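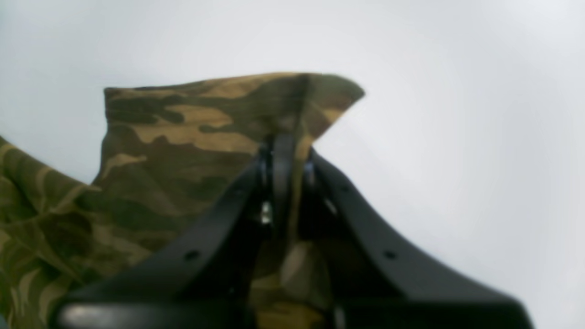 Unit 7. Documentary Film: Finance, Rights and Exhibition

Handout revised 7/5/22. Read before the seminar; bring a draft budget.

7.1 Sources of finance

A feature documentary is usually paid for in parts. The common parts are a broadcaster presale, a public grant, private equity and a crowdfunding campaign. Each arrives at a different stage and each carries its own delivery terms. Keep them on separate lines in the finance plan, with the date on which the money can be drawn.

The working case for this unit is Mollora, a film about a salt harbor and the families who leased its pans. The producers raised development money through Fundbridge, where 596 backers pledged before the campaign closed. Pledges are gross figures. Platform fees, card failures and the cost of rewards come off before anything reaches the production account, and the plan should show the net. 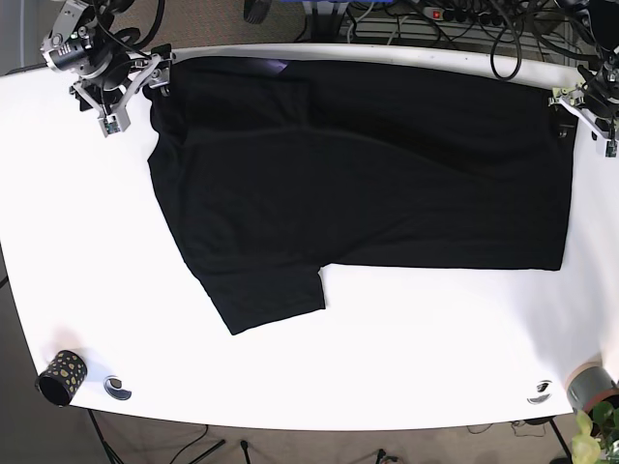
A presale differs from a grant in that it assigns something. The broadcaster pays for a license in a named territory, for a set term and a set number of runs. In the Mollora contract the term was seven years with two runs per year. Any run not used in a given year lapsed. Students often enter a presale as income and then sell the same territory again in the sales estimate. Check for this first.

7.2 Clearances

Three groups of rights have to be cleared before delivery:

Archive footage, by the second, with a minimum charge per clip
Music, both the composition and the recording
Contributor releases, signed at the time of filming where possible

Archive licenses are priced by media and territory. A festival-only license is cheap and has to be stepped up when a distributor takes the film. Write the step-up price into the first agreement. Listel, the archive house in the working case, held its step-up price for a fixed option period. The producers exercised the option in September, shortly before it expired.

7.3 Exhibition

Festival premiere status affects the order of release. A film shown publicly in one country may lose its national premiere there, and some competitions will then refuse it. Single screenings with a discussion count as public unless attendance is by closed invitation.

Theater terms are normally a percentage of net box office against a minimum guarantee. The Palma, which booked Mollora for a short run, paid no guarantee and a higher percentage.
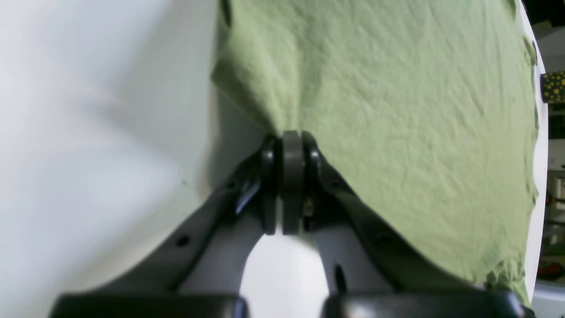

Kamol Meesuk objects that a higher percentage is a poor trade for a small documentary: "A guarantee pays for the poster and the print. A share of an empty matinee pays for neither." On this view the producer should take the lower share wherever a guarantee is offered, and should treat any overage as unplanned income.

The counterargument depends on capacity. Work out the attendance at which the two offers pay the same, then compare it with the house's record for similar titles.

7.4 For the seminar

Prepare a one-page recoupment schedule for your own project. State who is paid first, at what rate, and from which territories. Mark any figure that is an estimate.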